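Section 4: Setting Up Your Squad and Logging Injuries

Welcome back! If you have worked through the first three sections, you now have Sasov installed, your club badge uploaded and your pitch times in the calendar. In this section we get to the part most coaches and managers bought Sasov for in the first place, which is keeping track of who can play, who can't, and who says he can but probably shouldn't.

Set aside a quiet half hour for this one. It goes much faster if you have last season's registration list next to you, along with anything your physio has written down (even if it's on the back of a team sheet).

Before you begin

You will need the manager login. The coach login can look at the squad page but can't change a player's status, and you'll get a gray padlock where the Edit button ought to be. If you see the padlock, sign out, go back to Section 2, and sign in again with the longer of your two codes.

Note: Sasov holds up to 100 players per club on the standard plan. That covers most clubs with a first team, a reserve side and a youth group. Players you have archived don't count toward the limit, so there is no need to delete anybody who has moved on.

4.1 Adding your players

1. From the home page, open Squad and press Add Player.

2. Type the player's name the way you want it to appear on the team sheet. If you have two players with the same last name, put in the first initial now. It is a nuisance to change later, once the name has gone out on a printed sheet.

3. Choose a main position, and up to two others if he can cover them. Be generous here — the lineup helper only suggests people for positions you have ticked, and a left back who could do a job in midfield won't come up unless you tell it so.

4. Enter a shirt number, or leave it blank if your league hands out shirts on the day.

5. Press Save. The player shows up in the list with a green dot, meaning available.

Carry on until everyone is in. You can stop halfway and come back, as each player is saved separately.

Caution: Don't press the back arrow in your browser while a player's page is open. Use the Close button at the top right. The back arrow throws away whatever you typed since the last save, and it does so without asking.

4.2 Marking a player as injured

Let's say your midfielder limps off in the first half of a cup tie. You don't need to know what's wrong yet. Put in what you have, and fill in the rest when the scan comes back.

1. Open the player's page and press Status.

2. Pick Injured from the list. The dot turns red.

3. Choose the body part. Ankle, knee, hamstring, groin, calf, shoulder, hand and head are at the top, and there is an Other box for everything else.

4. Under Outlook, choose Waiting for Assessment. Please resist the urge to guess a return date. Once a date is in, the match planner will happily pencil him in for it, and so will anyone else who reads the sheet.

5. Add a short comment if it helps. "Went over on it in a tackle, walked to the car" is plenty.

6. Press Save.

Caution: For any knock to the head, choose Head and leave the outlook alone. Sasov locks the player out of every lineup until someone with the medical role clears him. The manager login can't undo this, and we have been asked many times to change it. We won't be changing it! Follow your league's own rules for head injuries as well, because the lock in Sasov doesn't replace them.

4.3 Updating after a scan or a check-up

1. Go back to the Status tab and press Update. Don't make a new entry, or you'll end up with two injuries on the record and a very worried parent on the phone.

2. Change the outlook to Day to Day, Out, or Back in Training.

3. If you choose Out, you can now enter an expected return. A bare month is fine. Plenty of long layoffs simply say March until the physio knows better.

4. Press Save. The old outlook stays in the history underneath, so you can always see what was thought at the time.

Note: Back in Training gives the player an amber dot. He will appear in the lineup helper, but only on the bench.

4.4 Setting a minutes limit

Players coming back from a layoff often need easing in, and this is where the minutes limit earns its keep.

1. On the player's page, open Match Load.

2. Switch on Limit Minutes and type a number. Many clubs start with 30 for a first game back and move up to 55 for the next, but do go by what your own physio tells you.

3. Choose who gets the reminder. It goes to a phone on the touchline, so pick someone who will really be looking at it.

4. Press Save, then press Test. The phone should buzz twice.

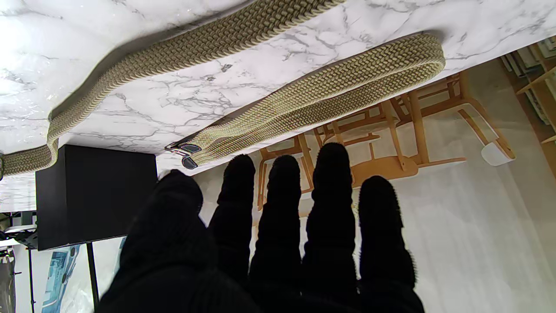
If the phone stays silent, check that notifications are switched on for Sasov and that the phone isn't in its do-not-disturb mode, which many people leave on for matches. Then press Test again. It can take a little while to come through at grounds with a poor signal — the far pitch at Geddes is well known to our support desk for this — and it's worth trying it once at home and once at the ground before you rely on it.

The limit switches itself off when the fitness score on the same page reaches 100. You can turn it off by hand at any time before that.

4.5 Sharing the availability list

1. Open Squad and press Share.

2. Choose Full List or Names Only. Full List includes the injury and your comments, so keep that one for staff. Names Only is fine for the group chat.

3. Tick the people who should get it and press Send.

If your league uses Vondurura for its fixtures, the Names Only list can be sent across automatically the evening before a game. Turn this on under Settings, then Links, and enter your club's league code. The send time is 7 p.m. unless you change it.

Caution: Medical details are never sent to Vondurura, but anything you type into the player's name box is. Please don't write "(bad knee)" after somebody's name.

4.6 If something looks wrong

A player is missing from the lineup helper. Check his dot first, then his ticked positions.

The dot is green but he's hurt. Someone has pressed Clear by mistake. Open History and press Restore next to the last entry.

Two people changed the same record. Sasov keeps the later one, and the earlier version is in History.

For anything else, press Help and write to Una, our support desk. Messages go to Kevin Llanos and his team, who answer from 9 a.m. to 6 p.m. and do like to be told which page you were on.

Section 5 covers suspensions and yellow card counts.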